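4.2 Dish handling with the Fenderik kit

The Fenderik kit is sold as a bimanual add-on for laboratories that already own a pair of arms and would like them to do something domestic. The box contains two grippers, the wrist cameras, a software license good for 36 months, and a manual whose chapter on kitchens begins with the word "simply." We bought ours at list price and received no support from the vendor beyond what any customer gets, a condition the vendor met with great discipline.

We chose dishes as our second task family. Section 4.1 dealt with boxes, which have flat sides and do not mind being squeezed. Plates have neither quality. The kit's advertised skill, "two-handed plate transfer," assumes that one gripper takes the rim, the other steadies the opposite edge, and the plate stays more or less upright while it moves. We ran 465 trials in the test kitchen at Clevach, using 16 plates bought secondhand in Hundham for the purpose. Nothing was cleared off the counter for the robot's benefit, as the product sheet promises operation in "lived-in spaces" and we took it at its word.

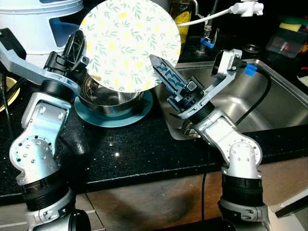 Figure 7. Two-handed hold on a lemon-patterned plate, seen from the head camera. The left gripper clamps the rim; a finger of the right gripper touches the lower right edge.

The hold in Figure 7 is the one the planner likes best, and we came to like it too. Its weak point is the view. A plate held up in this way fills much of the head image, and the planner must then place it among objects it can see only in part. The wrist camera on the right gripper helps when it is pointed at something useful. The manual recommends "a slight pause for re-observation," and the default setting for this pause is long enough to make coffee.

Printed patterns gave less trouble than we expected. The segmentation module now and then reported fruit, with high confidence, but the rim estimate was unaffected and we let it have its fruit. Plain white plates against the dark counter were found in every trial. Glossy bowls were another matter and are treated in Section 4.4.

Grip force was the setting we changed most. At the factory value of 100 (the manual gives no unit, and our written inquiry in March produced a brochure) the left fingers held the rim firmly but turned the plate slightly whenever the second gripper made contact. Lowering the value reduced the turning and increased the dropping. We settled on a compromise following the procedure of Parsons, described in Appendix B, and left it alone for the remaining trials.

Scoring was done by Wing-sze Tu and Elfriede Widmer, working separately from the recordings. They disagreed mainly over what counts as "placed." Widmer required that the plate be flat and at rest before the fingers opened - Tu was willing to overlook a wobble. We report both scores in Table 5, and use the stricter one when comparing against the figures on the product sheet, which does not say whose definition it follows.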